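Where the evening goes

Household media use in Holville is spread unevenly across the day, and the unevenness depends more on the room than on the age of the person using it. That is the main result of a study by Orvokki Kettunen, whose earlier work for the Niskanen survey dealt with radio listening.

Kettunen recruited 400 households in Holville and the neighboring town of Plesthorpe. Each adult and each child over the age of 10 filled in a paper diary for one week in July, with a new line for every change of screen, program or room. The diaries were then matched against router logs, which record when a device is connected but not who is holding it. Where the two sources disagreed by more than 15 minutes, the diary was sent back for correction.

The method has limits. July is a school vacation month, and the weekday figures for teenagers are likely to be higher than they would be in the fall. Router logs also miss anything done over a cell connection.

Within those limits, the pattern is clear enough. Phone use is highest in the kitchen before 9 a.m. and again after 10 p.m. in bedrooms. Between those times the living room takes over. Television is still the largest single use of that room, but in most homes a second screen is running beside it. Kettunen's diaries treat this as two activities, while the Bulance ratings panel, which covers 2,000 homes, treats it as one. The difference explains most of the gap between the two sets of totals – a gap that has been widely misread as a fall in viewing.

Kettunen also asked people what they did with the second screen. Messages came first, followed by shopping and by looking up the program they were watching. Very few people said they used it for work, although the logs show steady traffic to office mail servers until late on Wednesday.

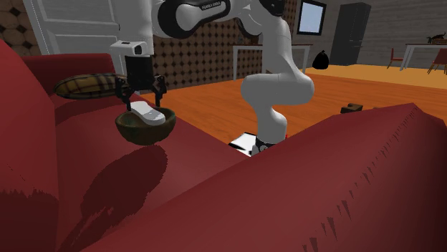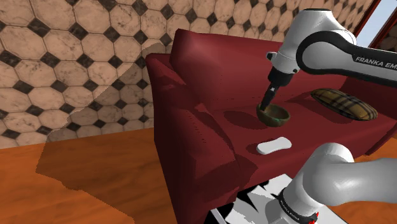
Seating was recorded as well, a detail most surveys leave out. Diary keepers marked their usual place on a floor plan, and the marks cluster at the ends of the longest seat. On a large red sofa with a tall backrest and an armrest at each end, like the one here, the plan would show two dense patches and a thin middle. People at the ends reported longer second-screen sessions than people in the center. Kettunen puts this down to lamps and wall sockets but did not test the idea. The next round of diaries will cover 100 of the same homes and ask for the position of every socket within 3 feet of a seat.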